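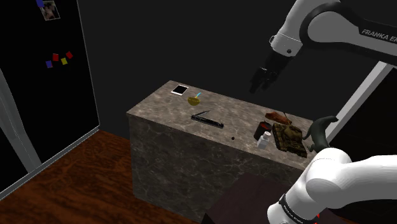
Render: Drurnov

Search the forum Go Advanced

Marble in a working kitchen, yes or no?
Posted in July, 9:40 pm, by plader_kitchen

Good evening to all. We are renovating a flat in Drendcombe and I must decide on the countertop before the end of the month. My wife wishes for marble. The stone yard offers a remnant for 623, cutting included, and a second piece with a small repair for less. I cook every day, with much lemon and tomato. Is it foolish to choose marble?

slowsimmer
Not foolish, but you will get etch marks. Sealer helps against oil and wine stains. It does nothing for acid. Take granite and sleep well.

tilegrout2
I disagree with slowsimmer. Ours is honed, not polished, and after two years the marks have blended together. Guests never mention it. I sealed it with Tazi and wipe up lemon juice when I see it.

slowsimmer
Two years is short. Come back after ten.

plader_kitchen
Thank you both. The yard says that sealing costs 159 extra. Is this a normal price, or may I do it by myself?

tilegrout2
Do it yourself. Clean the stone, let it dry overnight, spread the sealer with a cloth, and wipe off the rest before it dries. Try a corner first.

oldfloor
I would keep the money. For under 1,000 you can have quartz, installed, and it needs no sealing. Only please use a trivet, it does not like hot pans.

plader_kitchen
Quartz I have seen at my sister's house and I find it a little cold to look at, but this is taste. I asked the yard for a honed sample. I will leave half a lemon on it tonight and write here tomorrow what I find.

slowsimmer
Good test. Try vinegar also.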